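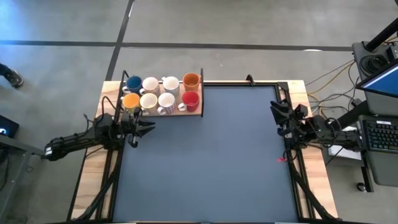

Natsumi Ueda

The Bindar table is a two-arm work cell used at the Favside workshop for handling tableware. It consists of a wooden table with a black metal frame on top, a dark gray mat, two black arms that face each other from the left and right rails, and a cart that holds the screen and keyboard. The cell was set up in June and has kept the same general layout through several changes of arm and gripper parts. Staff at Favside usually call it "the mug table," after the job it does most often.

Layout

The mat fills the square inside the rails and serves as the working area. A wooden tray with a low rim stands at the back left corner. In the mug job it holds eight mugs in two rows of four, with the handles turned to the left. The mugs differ in color and pattern, and among them are a blue one, a red one, an orange one and several pale or patterned ones. The handle direction matters more than the order of the colors, and the order can be changed between runs without touching the settings.

Each arm ends in a gripper with two fingers. The resting position used at Favside puts the grippers roughly level with each other, open, and pointing in toward the middle of the mat. Cables run along the arms and are bundled at the brackets below the rails. Yellow and gray cables cross the concrete floor between the table and the cart. Black tape lines on the floor help the crew put the table back in the same spot after cleaning.

Setup

The order of work is fixed and is printed in the Millet handbook, the shop's own binder of procedures. The table is lined up with the floor tape first, and the frame bolts are checked with a hex key. The mat is then laid flat and pushed into the corners of the frame. A mat that has curled at one corner will lift the base of a mug enough to spoil a placement, so a curled mat is swapped out and left under a board overnight.

The arms are powered on one at a time, left arm first. Each is moved by hand to its resting position before the motors are engaged. The person at the keyboard then runs the homing routine in Miltura, the control program written at the shop, and compares the joint readings with those saved from the last session. A difference on one joint usually points to a slipped mount. A difference on all of them usually means that the wrong settings file was loaded.

The tray is filled last. Mugs with chipped rims are kept out of it, as the grippers pick up by the rim and a chip wears the finger surface.

Routine care

The log for the cell is kept by run number. Finger surfaces are wiped before every session and inspected every 25 runs. The wrist cables get the most wear, because they loop loosely around the upper part of the arm and flex with each turn. The handbook asks for enough slack to let the wrist turn fully in both directions - too much slack, though, and the loop can catch on a mug handle.

Rail clamps are tightened by hand and then given a quarter turn with a wrench. Overtightening was common in the early months and marked the rail in two places.

Repairs

The first major repair came at run 947, when the right arm began to sag at the shoulder after long sessions. The joint was replaced, and the arm was mounted slightly farther along the rail to take strain off the cable bundle. At run 1255 the left gripper stopped closing fully. The cause was a worn screw in the finger drive - a cheap part, but one that takes most of an afternoon to reach. A spare has been kept in the parts drawer ever since.

A power supply was changed at run 2637 after several unexplained stops. The stops continued for two more days and were traced to a loose plug on the cart side. The replaced supply was tested, found to be good, and put on the shelf as a spare.

Last revised Sunday, March 6, 2022

14 shares | 3 comments

benchleft
Does the quarter turn apply to the small clamp on the back rail too? Ours works loose if we only do it by hand.

N. Ueda
Yes, same for all of them. I'll add it to the section.

torque_and_tea
We had the same trouble with the finger drive screw. Take the cable tie off the wrist first and you can get to it without pulling the whole gripper.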